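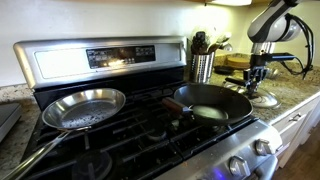

A robot arm with its gripper just above a pot lid, next to a gas range with two pans. Photo: Hudus

Hudus releases version 3 of its motion planning software Privitz

Astton, May 2022 – The software company Hudus makes version 3 of Privitz available to all customers. Privitz plans the movements of robot arms in places which were built for people, such as home kitchens, tea kitchens and small workshops. The new version brings a changed grasp planner and a perception module for shiny surfaces.

Polished metal is a known difficulty for depth cameras. A steel lid or a pan reflects the lamp and the wall behind it, and the measured points then have holes or lie in the wrong place. Until now, Privitz filled such holes with a flat surface. Version 3 compares the outline of the object in the color picture with the depth points and gives every part of the surface a confidence value. The grasp planner uses these values and prefers a part with a good value, for example the knob of a lid. If no part is good enough, the arm is moved to a second viewpoint before the gripper closes.

The planner also treats cables on the arm as a body with its own volume. Customers had asked for this several times, as a cable loop can touch a shelf or a pan handle although the arm itself is free. The size of the loop is entered once in the setup file.

Hudus developed the new functions together with the engineering office Tunstall, which tested them over a period of 8 months. On the test computer of Tunstall, planning one grasp with the new module takes around 2 seconds. Users who work only with matte objects can switch the module off and keep the earlier behavior.

Existing setup files from version 2 can be opened without changes. The old grasp planner stays in the package until October and will then be removed. The update is free of charge for customers with a maintenance contract – all others receive an offer on request.

About Hudus
Hudus develops planning and perception software for robot arms. The company has its office in Astton and employs 11 people.

Press contact
Hudus, Press Office, Astton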